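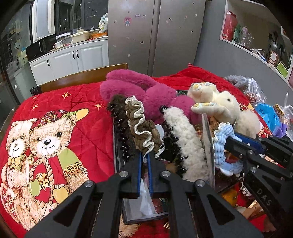
The rule on soft contact in our Lorkgate draft needs a second reading before September, I think. Section 4 says that "the fingers close only on an object which stands free on all sides". This was written for cups and boxes. In a home, things are often packed tightly: hair clips upright in a clear acrylic box, with plush toys pressed in beside and behind them, and a quilted bedspread under the box instead of a table. With the fingertips already against the fabric of the clips, no object stands free, and by the text the whole episode would be rejected. I do not believe we wanted this.

Someone from the Clirano group wrote earlier:

> We checked 151 episodes against section 4 and
> 37 of them fail only for the "stands free" wording.
> Can the reviewer accept neighbor contact, or must
> we record again? Also please say if a bed counts as
> a "stable surface". Bomis says yes, Tsuchiya says no.

My proposal for the first question is the following text:

4.2 Contact with neighboring soft objects is allowed during approach and grasp. The operator names the target object in the task line before the start. If a neighbor is lifted together with the target, the episode is kept and marked "double lift".

For the second question I am less sure. A mattress gives way when the operator leans on it, and then the container moves a little. I would accept it, but only with the surface field filled in – "bed", "sofa", "carpet" and so on – so that people who need a rigid support can filter. At present this field is empty in roughly 800 of our 1442 records, and I would like to make it required.

One more point, smaller. When two grippers work over the same box, the draft does not say which one has priority. At our site the left one waits. Other sites may have a different habit, so please write yours.

Comments on 4.2 to the list please, not to me only.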